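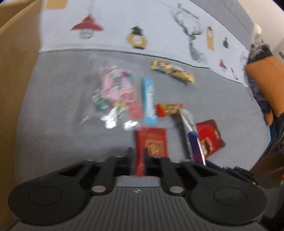

March, second cave trip, notes typed up 9 p.m.

Tollach show cave, lower entrance. Went in to place the humidity loggers along the visitor path and check the old survey marks from the Krajewska map. Path is concrete for the first stretch, then steel grating. Handrail is rusted through in two places past the second landing. Told the ticket office.

Loggers are the Grukomico ones, all set to read every 3 minutes. Clocks synced at the Wurkport field room before we left. Numbers 1 to 4 went on the left wall, out of reach of visitors. Number 5 is behind the big flowstone, tied to an old lamp bracket — no drilling anywhere, as agreed in the permit. Number 6 would not start, so it came back out with me. Try a new battery first, then check the contacts.

Survey marks: of the 17 on the map I found nearly all. Two by the pool are under fresh calcite and can only be felt as bumps. Mark 9 is on a loose block that has clearly shifted, so don't tie any line to it. I used the mark on the opposite wall and the leg closed fine. Compass readings near the grating are useless, take them from the ledge.

Drip site under the long curtain: bottle was full to the neck, so the rate for that period is a minimum only. Swapped it for the larger bottle. Label on the old one had come off, rewrote it on the glass.

Green growth around the lamps at the second landing is worse than in the last set of notes. It goes up the wall to above head height now. The lamps there stay on all day. Asked if they could go on a timer — the answer was maybe, after the season. Ask again in writing.

Bats: a few in the side passage, left alone. Did not go beyond the gate.

To do before next trip:
battery for number 6
spare cable ties, the long ones
redraw the pool section with the two covered marks
copy of the permit for the ticket office, they have lost theirs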